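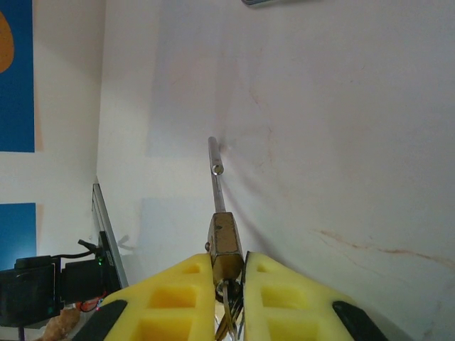 So for my food science project I picked bean soup, mostly so I could eat the homework! I made 2 pots of my grandma Halyna's recipe, one with beans soaked overnight and one with beans straight from the bag, and got 13 classmates to taste both.

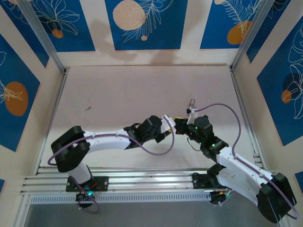
Demyd Prokopenko
Student, Godwood

The soaked pot was creamy after 288 minutes on low – the other one still had some crunch (sorry, Chiyo). I added roughly 200 grams of carrots to each and salted at the end. Most people liked the soaked one better, but Silvan went back for the crunchy beans. Next time I want to try it with barley.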